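Home | Features | Money | Homes | Letters | Subscribe

The man who values house contents for a living would like you to stop buying "investment furniture". He has worked the salerooms around Grodden for 17 years and says he has yet to see a dining table make its owner rich.

"People come in with the receipt," he told me over a very strong tea. "They think the receipt is the value. It's the one thing I don't need to see."

I had gone to him with a brochure from Civasby, a firm that sells new tables on the promise that they will "hold their worth". He read it twice and handed it back.
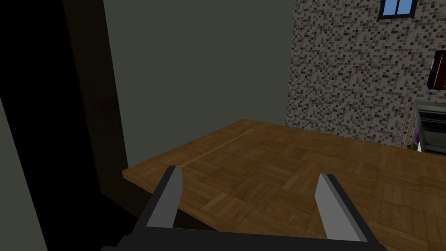
"Hold it compared with what?" he said. "Show me the resale figures. They haven't printed any."

I asked whether solid wood might be the exception. He wasn't having much of that either. A good oak table that cost a couple thousands when new, he said, might fetch 200 on a wet Saturday, and the buyer will want help getting it to the van.

Wasn't he bound to say so, given that he earns commission on second-hand stock? He laughed, and then rather dodged the question. "I'd earn more if it all went for silly money, wouldn't I?" Perhaps. He also buys for himself, and low prices must suit him there. He admitted to owning 4 tables.

On Zelto, the app that offers an instant valuation from your phone, he was shorter. He had tried it on the same sideboard on two mornings and got two different answers. "So which one do I insure it for?"
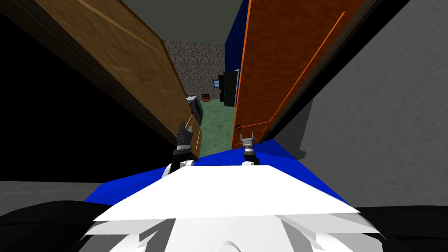
What he would buy instead

"Something you like, that goes through your door." He means the second part. At the Llewellyn sale in October, a wardrobe went back under the hammer because the buyer had never measured the landing. It made 23 pounds the second time.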